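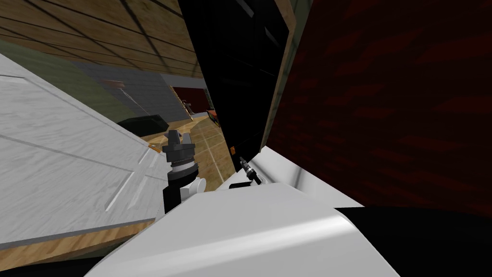
Thu 30 December

The House closed its books for the year today. The Community met after Morning Prayer to hear the annual letter from our sisters in Alvarado, which had been delayed in the post and was therefore read aloud in full. It reports that the dispensary is open again following the storms of October, that the new roof over the children's ward has held, and that the well at the lower farm is giving clean water for the first time in 3 years. The House gave thanks for this news and resolved to send a reply before Epiphany.

The memorial walk was the chief matter of business. It will again go from the chapel gate to Bivstead by the river path, a distance of 13 miles, with a shorter route for those who wish to join at the weir. The parish at Olero has asked whether its walkers may set out from their own church and meet the main party at the bridge. This was agreed, on the understanding that they provide their own stewards for the road crossing. Collecting tins are to be returned to the porter's lodge on the day itself, as two were mislaid last year and were not recovered until the summer.

All money raised will go to the nursing school at Alvarado. The Community considered a proposal to divide the sum between the school and the chapel heating fund, and declined it. Those who give to the walk do so in memory of the sisters who served overseas, and the House does not consider itself free to use their gifts for other purposes. A separate appeal for the heating will be made after Easter. In the meantime the side chapel will be used for weekday Mass, and the larger portable heater will be moved there from the parlour. 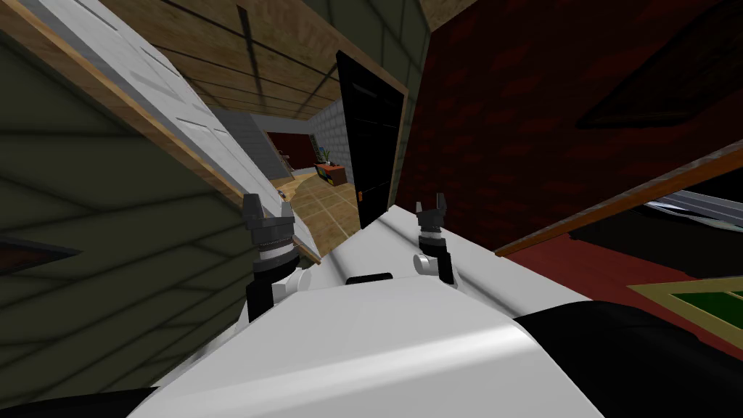

Two arms and their grippers, from a computer-rendered view.

The infirmary wing received visitors between dinner and Vespers. Numbers were lower than is usual at Christmas owing to ice on the hill. The doctor's surgery has confirmed that its nurse will attend on Mondays from the new year. One of our older sisters, who trained on the wards before most of the present household was born, was well enough to be brought down to the refectory for tea and remained for the singing. It was noted that she knew every verse.

A letter was received from Jestero concerning the graves in the mission cemetery there. The stone has weathered badly and 20 of the names can no longer be read. The mason's estimate is to be sought before any promise is given. Our own register of professions should supply the names and dates, although the second volume has suffered from damp and must be handled with care. It has been taken from the cupboard under the stairs and placed in the library, where it is to remain.

The laundry boiler failed again in the afternoon. The engineer cannot attend until after the holiday.

Gifts of fruit, candles and two fine hams were acknowledged. Letters of thanks to the donors are still to be written. Compline was said early on account of the cold, and the outer doors were locked at nine.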